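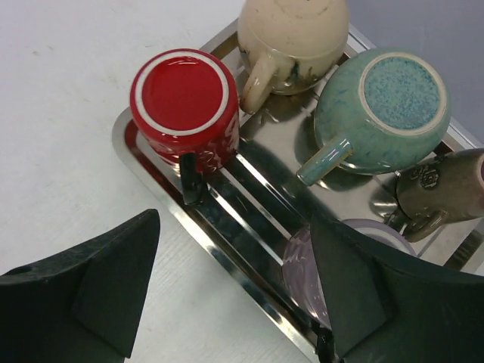
Dish Return Automation, Second Progress Report
Prepared for the Funda workplace fund by Petronella Du Plessis, project lead, Gosine

Period covered: the four months to the end of January

Summary

The project is on schedule and within budget. The two-arm station is now set up at the Clastent canteen, and practice runs on mugs and cups have passed the 2,000 mark. Staff have started using the new shift plan on a trial basis. Two items from the last report are still open and are covered below.

Work completed

1. Station. Both arms are mounted on one base plate at the near edge of the table, inside a three-sided enclosure. Sleiman handled the wiring and the safety sign-off. The first table was too low for the people who load it and was replaced in the second month.

2. Trays. We settled on stainless steel trays after the kitchen asked for something that could go through the existing washer. The arms work directly over the tray, so its position on the table matters. Staff now set it down by eye and the software corrects for the angle.

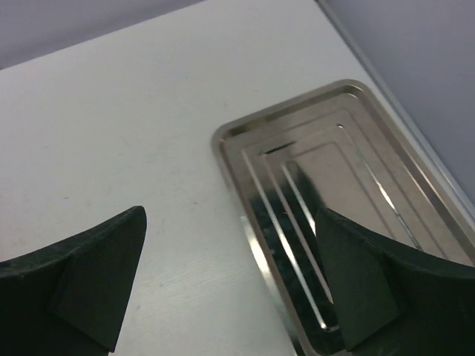
3. Handling of mugs. The canteen does not have a matching set. Mugs come in many glazes and sizes, and handles vary more than we planned for. Long, open handles are no longer a concern. Short handles took most of the work this period, and we changed the approach so that the gripper comes down with one finger on each side of the handle.
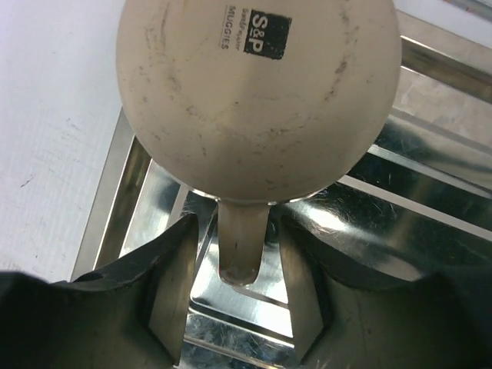 The new approach was tested over 300 attempts in January, of which 169 used short-handled mugs. Drops were rare, but the arms are still slower than a person at this task. We expect to spend another month on speed.

Effect on staff

The dish return has three people per shift. None of these jobs is being cut, and this was confirmed in writing before the trial began. Under the trial plan, one person looks after the station and the other two move to food prep and serving during the lunch rush.

We collected 70 comment slips. The most common remark was that wrists and shoulders feel better at the end of a shift. The most common complaint was having to stop and reset the station when a mug lands badly. Several people also said the work by the station is lonelier than before, and the shift leads are now rotating that post every two hours.
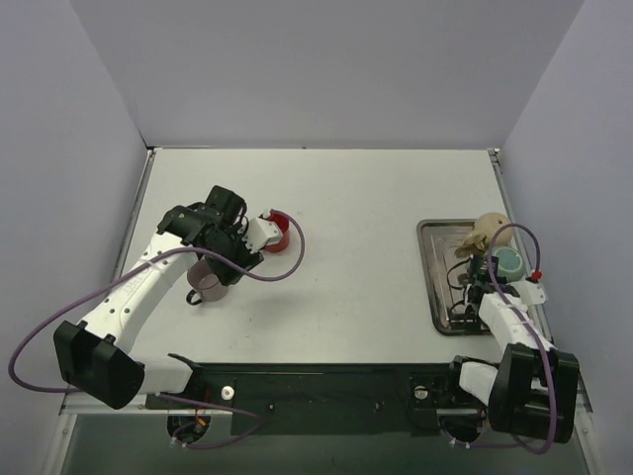 Both arms at work, with a cup at the left gripper and the tray on the right.

Open items

Reset procedure: still takes too many steps. A shorter version is being written with the evening shift.

Training: half of the staff have had the full session. The rest are booked for next month.

Spending

Equipment costs are final. The remaining money is for training hours and for Sleiman's support visits. We are not asking for any change to the payment schedule.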